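小さな器と、木の机と
トレヴァスキスの台所で、お茶の時間を考える

お茶の道具の取材というと、たいていは急須やポットの話になる。産地の話、火の話、注ぎ口の切れのよさ。もちろん大好きだ。でも今回どうしても書きたかったのは、その手前にあるもののこと。毎日机に出ていて、毎日手が触れて、名前を聞かれるとちょっと困るような小さな道具たちである。

訪ねたのは、坂の町トレヴァスキスにあるレオニー・ギルクリストさんの台所。駅から歩いて872歩だと本人が手紙に書いてきた。途中で数がわからなくなり、二度目の角で曲がりそこねて、着いたのは約束の時間を少し過ぎたころだった。三月の午後で、坂の上は風が強かった。

「先に座って。机がいちばんいい時間だから」

上着も脱がないうちにそう言われた。レオニーさんは長く布の染めをやっていて、色の話になると早口になる。コーヒーも紅茶も緑茶も飲むし、夜は麦茶。道具は多くない。多くないのに、どれも話が長い!

最初に教わったのは、濃い茶色の小さなカップのことだ。縁がぽってりと厚く、胴には淡い色の線で円の模様が入っている。暗い地に丸い線。それだけの柄なのに、近くで見るほど目が離せない。夜の窓に映った灯りのようでもあるし、水に石を落としたあとのようでもある。

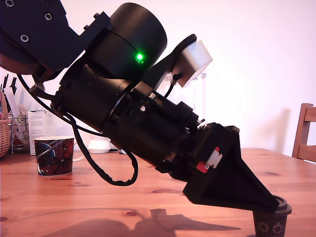 小さいカップのよさは、おかわりができることだとレオニーさんは言う。大きなマグにたっぷり入れると、後半はどうしても惰性で飲んでしまう。小さければすぐ飲み終わり、もう一杯いれるかどうかをそこで考える。立ち上がってお湯を沸かす。窓の外を見る。その間がいいのだそうだ。わたしは仕事中に特大のマグを使っている人間なので、耳が痛かった。

厚い縁についても、ずいぶん話した。薄い縁は飲みものがすっと入ってくるから、香りの高いお茶に使いたい。厚い縁は唇にあたる感じがやわらかくて、濃いめのコーヒーや、しょうがをきかせた甘い飲みものによく合う。理屈はさておき、同じコーヒーを厚さの違う二つの器で飲んでみると違いがすぐわかる。家に帰ってから試して、夜中なのにうれしくなって三回やった(眠れなかった)。

柄のある器は合わせにくいという声もよく聞く。そこで、町の器屋「ウニア」の店主ボンガニ・マガグラさんにも電話で意見をもらった。マガグラさんの答えは明快で、小さい器ほど柄を怖がらなくていいという。皿の柄は料理とけんかをすることがあるけれど、カップの柄は手のひらで半分隠れてしまう。暗い地に明るい線のものは、白木の机にも濃い色の盆にも置ける。最初のひとつに迷っているなら丸い柄から、とのことだった。角ばった柄より向きを気にしなくてすむから、だそうだ。

透明な容器の、背の高さ

さて、カップの次は容器である。わたしは透明な容器にめっぽう弱い。店で見つけるとまず持ち上げて、光にかざして、何を入れるか決まらないまま買って帰る。茶葉、豆、乾いた豆、パスタ、ビスケットのかけら。透明なら残りがひと目でわかるし、棚のなかが暗くならない。

レオニーさんが好きなのは背の高いものだ。場所をとらないという理由もあるけれど、それよりも机の上に高低ができるのが楽しいらしい。低いカップがあって、平たい皿があって、そこに一本すっと縦のものが立つ。染めた布を干すときも、長さの違うものを隣に並べるのだという。
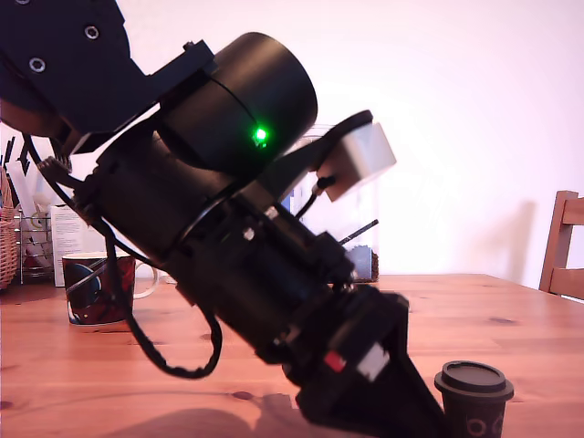 木のテーブルに立つ、背の高い透明な容器。素材はプラスチック。

ガラスかプラスチックか、というのも悩みどころだ。ガラスは重さがあって、置いたときの音がいい。プラスチックは軽いから、片手で出し入れする朝には助かる。落としたときの気の楽さもある。わたしの家ではガラスを棚の下の段に、プラスチックを上の段に置くことにしている。以前、上の段からガラス瓶を落として足の指を腫らしたことがあり、それ以来の決まりだ。

透明な容器を長くきれいに使うコツも聞いた。やわらかい布で洗う。硬いスポンジは使わない。匂いの強いものを入れた容器には、次も匂いの強いものを入れる。それから直射日光のあたる窓辺に茶葉を置かないこと。きれいだからつい置きたくなるのだが、茶葉は光が苦手なのだ。レオニーさんも昔、気に入りの紅茶をひと缶ぶん窓辺に移してしまい、色も香りもすっかりぼんやりさせたことがあるという。

「窓辺に置くなら、空のままか、色ガラスのビー玉でも入れておくのがいいわ」

色の人らしい答えだと思う。

ふた好きの告白

道具の取材をしていると、ふたの話だけで一時間たってしまうことがある。ねじるふた、はめるふた、のせるだけのふた。きゅっと閉まる音が好きな人もいれば、開けるときに少し抵抗があるのがいいという人もいる。わたしはのせるだけ派である。急いでいるときも片手でいけるし、ずれていたら直せばいい。

形でいえば、段のついた丸いものに惹かれる。外側に平らな縁があって、真ん中が一段高くなっている、あの形。ふただけで机に置いても、小さな舞台みたいで妙にさまになるのだ。つやのない濃いグレーなんて最高で、明るい木の上ではきりっと締まって見える。ギルクリスト家の机にも、ふたともキャップともつかない、まさにそんな丸いものがのっていた。見つけたときは思わず声が出た。

ふたは本体とはぐれやすい。うちの引き出しにも、相手のわからないものが六つ入っている。捨てようとすると、どれもそのうち相手が見つかりそうな顔をする。コースターにしてみたり、輪ゴムをのせてみたり、切手を置いてみたり。ウニアのマガグラさんによれば、ふただけを探しに来るお客さんもいるそうで、店の奥にはそのための箱があるという。次にトレヴァスキスへ行ったら、まずその箱を見せてもらうつもりだ。 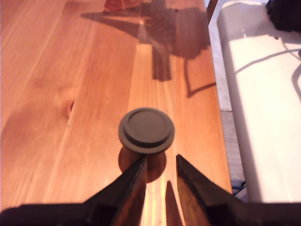 木目を読む午後

そして机である。明るい色の木で、まっすぐな木目が長くのびている。松か、それに近いやわらかな木だろうか。光のあたるところは黄色に近く、ほかは蜂蜜の色、ところどころに赤みをおびた濃い筋が走る。表面にはつやがあって、上に置いたものの影がうっすら茶色く映りこむ。「いちばんいい時間」の意味が、座ってみてよくわかった。

楕円の小さな節もある。木目はその手前まで来るとふわりと曲がり、節をよけて、またまっすぐに戻っていく。わたしは話を聞きながら、ついそこばかり見ていた。新しい家具を選ぶとき、節のない板をほしがる人は多い。でも節があると、机のなかに目印ができる。レオニーさんは手紙を書くとき、節が左に来る席に座るのだと教えてくれた。

この机は、隣町ギソウの木工職人エルトゥールル・ポラトさんから譲り受けたもので、作られてから41年になるという。ギルクリスト家に来てからは、ほぼ六年。ポラトさんの仕事場で長く食事に使われていたものを、表面だけ磨き直して運んできた。坂道を運びあげるのがいちばん大変だった、とレオニーさんは笑う。

手入れについては、後日ポラトさんに手紙でたずねた。返事は便箋に二枚、几帳面な字で書かれていた。ふだんは固くしぼった布で、木目に沿って拭く。濡れた器の輪じみが気になるなら、乾いた布を手元に置いて、見つけたときに拭く。熱い鍋はじかに置かない。やわらかい木は傷がつくものだから、ついた傷にはあまり腹を立てないこと。最後の一行には、机は端まで使ってください、と書いてあった。真ん中だけ使うと、そこだけ色が変わっていくのだそうだ。

それを読んでから、わたしも自分の机の端に座ってみている。いつもと反対側で、壁が近くて、少し狭い。朝の光は思っていたよりずっとよく入る。小さいカップも買った。濃い緑で、柄は丸。今のところ一日に四杯か五杯はおかわりしていて、お湯を沸かす回数がやたらと増えた。

帰りぎわ、レオニーさんはハスレルという焼き菓子を包んで持たせてくれた。この町の古い菓子で、硬くて、ごまの香りがする。列車のなかで食べるつもりが、坂の途中でひとつ、駅のベンチでもうひとつ食べてしまい、家に着くころには包み紙しか残っていなかった。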